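Bench notebook, two-arm cell, June
Toast task: setup, upkeep and the right gripper

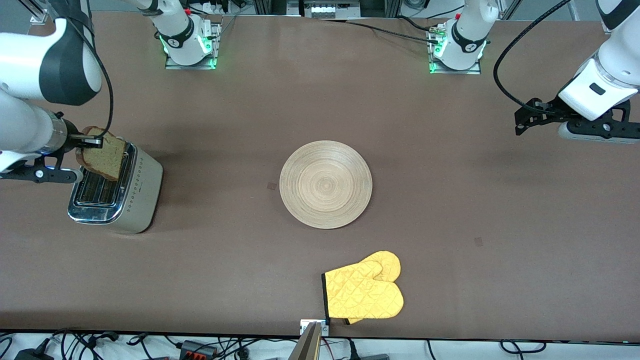 Big day on the cell, so I'm writing it all down while it's fresh. The short version is that the right arm is putting bread into the toaster slots again without shaving crumbs off the crust, and the fix was a lot smaller than I feared. I had a whole afternoon set aside for a full recalibration of both arms and used maybe a third of it!

Where we left off: the right arm had started to land off to one side of the slot. Early in a session it was fine. After an hour or so the slice would touch down on the chrome between the slots, bend a little, and then either pop in or fold over. Subira Simiyu (who ran most of the sessions last week) had marked the bad ones in the log, and her notes were gold. She'd written the time next to each miss, and you could see them bunch up toward the end of every session. That smelled like something loosening or warming up, so I left the vision side alone and went for the hardware first.

Mounts
Checked both base plates with the arms parked and the power off. Left plate solid. Right plate solid too, all bolts to spec, paint marks still lined up. I also put a dial gauge against the base and leaned on the arm near the elbow. No play that I could find. Good to have that ruled out, because pulling a base means redoing everything downstream of it.

Wrist and gripper
Found it here. The screws holding the finger carrier on the right gripper had backed out, 2 of them enough that I could turn them with the short end of the key and hardly any force. With the fingers closed on a slice you could wiggle the tips sideways. It's a small wiggle at the carrier, but the fingers are long and the bread is longer, so by the time you get to the bottom edge of the slice it's plenty to miss a slot.

Took the fingers off, cleaned the old threadlocker out of the holes (pick and a bit of solvent, then air), and put everything back with fresh medium strength. Snugged in a cross pattern, then final torque. Drew new paint marks across each screw head so the next person can see at a glance if one has moved. I did the same on the left gripper while I had the tools out. Its screws were tight, but it was nice to have a matching pair.

There was also a surprising amount of crumb in the right finger linkage. It's packed in behind the inner knuckle where you can't see it unless the fingers are all the way open. Soft brush, then the small vacuum. No compressed air on the linkage please, it just drives the crumbs further in – I did that once on the old cell and spent an evening picking them out with tweezers.

Cables
The loop on the left arm has been bothering me for a while. I ran the wrist slowly through its full range by hand and watched it, and it clears, but there's less slack at one end of the travel than I'd like. Moved the upper tie back one notch and ran the range again. Much happier. The right arm's cable got a wipe and a look for shiny spots where it rubs. None.

The floor in front of the table is still a nest. I know, I know. I want to mount the power adapter and the small stuff under the tabletop on the Bitevo rail that came in with the last order, but that means unplugging things and I didn't want to change two things on the same day. Next entry!

Table layout
Toaster on the left where the right arm gets it, round wooden plate in the middle, mitts toward the front edge below the plate. Please put the toaster back square to the table after you empty the crumb tray. It doesn't take much of a twist to look exactly like the fault I just spent the morning on.

Grip height
While I was in there I had another go at where the fingers take the bread. We'd been pinching near the middle of the slice, which feels safe but leaves the fingers way too close to the top of the toaster at the end of the lowering move. Pinching by the upper edge and keeping the slice upright gives a lot more room. The catch is that soft bread tears up there if the force is too high. I walked the force down until slices started to slip, then came back up 5 counts and left it. Saved as a new preset in Setov under the name "bread_top" so the old one is still there if anybody wants to compare.

Stale bread is so much easier, by the way. Day-old slices hold their shape on the way down and you can be sloppier with everything. I tuned on fresh on purpose.

Test run
Did 31 insertions back to back once it was all together, no stops for adjustment. All of them went in the slot. A couple brushed the chrome on the way but none bent. Then I let the arms cycle through the motion empty over lunch to warm up the joints, came back and did another handful, and the landing spot hadn't moved that I could tell. That was the part I was most nervous about, and I did a small lap of the room.

The cycle counter on the right gripper was at 221 when I started, counting from the last reset. I've zeroed it. My proposal is that we look at the paint marks every time the crumb tray gets emptied, which takes seconds, and only bring out the torque driver if a mark has shifted.

Still open
– Power adapter and plugs up off the floor, onto the rail.
– Spare finger set. Kioko has them, I need to confirm the part number against the ones we're running before I order.
– Relabel the 5 mm key, it keeps migrating to the Flikport cart.
– Subira, could you run one of your long sessions with the new preset and mark misses with times the way you did before? I'd love to lay the two logs side by side.
– Try the thicker bread. I think the slots will take it but the fingers may want a slightly wider opening on release.

Both arms parked, toaster unplugged, driver back in the top drawer.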